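Savville bench notes
Posted 21 March 2018 by the bench

Anden headlamp again, second sample, ordered from Clirkport with our own money. Box says 2000 lumens on high. The listing says the same thing in bigger letters and adds "military grade", which I have stopped reading.

Fresh cell, charged overnight, rested before starting. Measured the cell first because I don't believe the wrapper either. It gave 2673 mAh at a gentle discharge. Fair enough for the price, and well short of what's printed on it.

Put the lamp in the sphere with a small fan on it. At switch-on the reading was decent, nowhere near the claim but bright enough that I checked the zero twice. Then it sagged. No clear step, just a slow slide, so I doubt there's a proper regulator in there. At 30 minutes it was down 68 per cent from the start. My guess is that the advertised number is what the LED maker allows for a bare chip on a big cold heatsink, and somebody copied it across.

Tried it again without the fan. Stopped early, as the housing was too hot to keep a finger on and I'd like the sample to last. Wearing it on a forehead for that long doesn't appeal.

Colour: greenish in the middle of the beam, warmer at the rim. Same as sample one, so probably the optic and not a bad chip.

Low mode flickers. You can see it by waving a pencil. The listing says "constant current, no flash". I want the scope on that before I put it in writing to Clirkport, in case our cell is sitting badly on the spring. The spring is soft and there is a smear of flux under it that I haven't cleaned off.

Waterproofing not tested. The o-ring was dry and slightly twisted when I opened it, so I can guess.

Things I don't trust in my own numbers: the sphere was last calibrated in September, and the headband had to stay on, with the strap folded behind the port. Black strap, so it may be eating some light. That would explain a little of the gap. It wouldn't explain the slide.

Still to do: scope on low mode, repeat with the Schwaiger cell, take the strap off and run high once more from full charge.

3 comments

Anonymous: Mine does the flicker too. Cleaned the spring, no change. Quite happy with it for walking the dog.

benchlurker: Did you correct for the strap or just leave it in? A black strap can cost you more than you'd think in a small sphere.

Reply from the bench: Left it in. Will rerun without it and post both figures, whichever way they go.
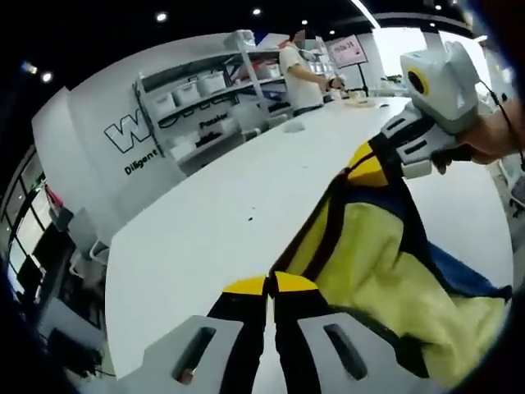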